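Paper cup

A paper cup is a drinking vessel made of paperboard, lined or coated so that it keeps its contents in for slightly longer than it takes to drink them. It is used for hot and cold drinks, and also, less officially, for pencils, screws, seedlings and anything else small enough to go missing in a drawer.

Construction

Most paper cups are built from two pieces: a fan-shaped blank wrapped into a cone with the point missing, and a round base sealed into the narrow end. The side seam runs from top to bottom. The top edge is then curled outwards over itself, forming the rolled rim, which stiffens the mouth of the cup and gives a lid something to grip.
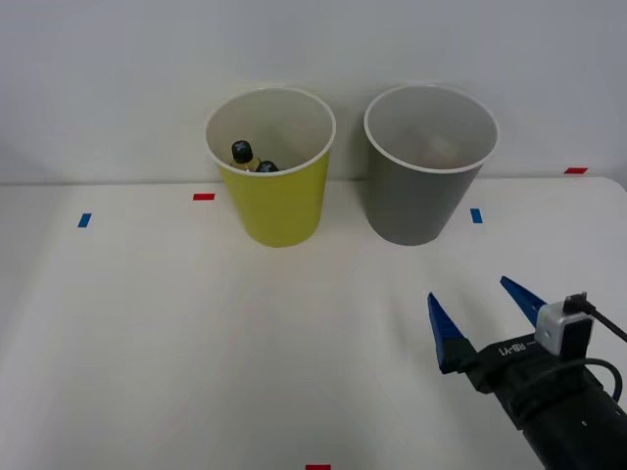
The taper allows cups to be stacked inside one another, and a sleeve of 40 takes up very little more room than a handful. It also ensures that the last two cups in any sleeve cannot be separated by a person in a hurry. Makers have tried small ridges near the base to cure this, with mixed results.

Coating

Untreated paper goes soft when wet. Early cups were waxed, a method that suited cold water well and hot tea badly, as the wax tended to join the tea. Thin plastic linings later took over. Water-based coatings are also sold, usually in packaging with a leaf on it.
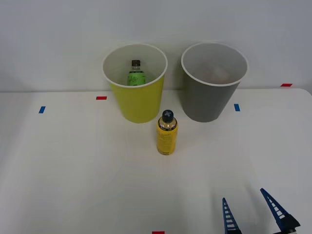
Hot drinks raise the further problem of the hand. Double-walled cups trap a layer of air between two sheets, while single-walled ones may be fitted with a cardboard sleeve. The traditional remedy, putting one cup inside another, remains popular and doubles the cost.

Colour and printing

Plain colours are common in party ranges, where they are meant to help guests remember which cup is theirs. The Lillby range comes in seven shades, of which beige is always left over. 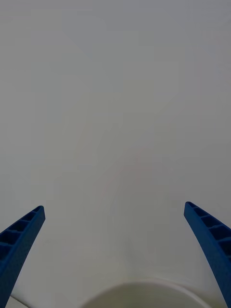 Plain pale surface, close up.

Disposal

The lining that makes a cup useful also makes it awkward to recycle, and many ordinary paper collections refuse it. Feltcombe has a separate cup bank, emptied each November – it is generally full by spring. 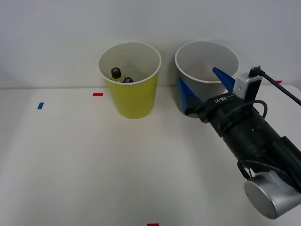

Reuse in the home is harder to measure. A rinsed cup will hold small things upright on a shelf for years, long outlasting the drink it was bought for.

See also: Drinking straw; Paper plate; Vending machine

Last edited 26/08/2026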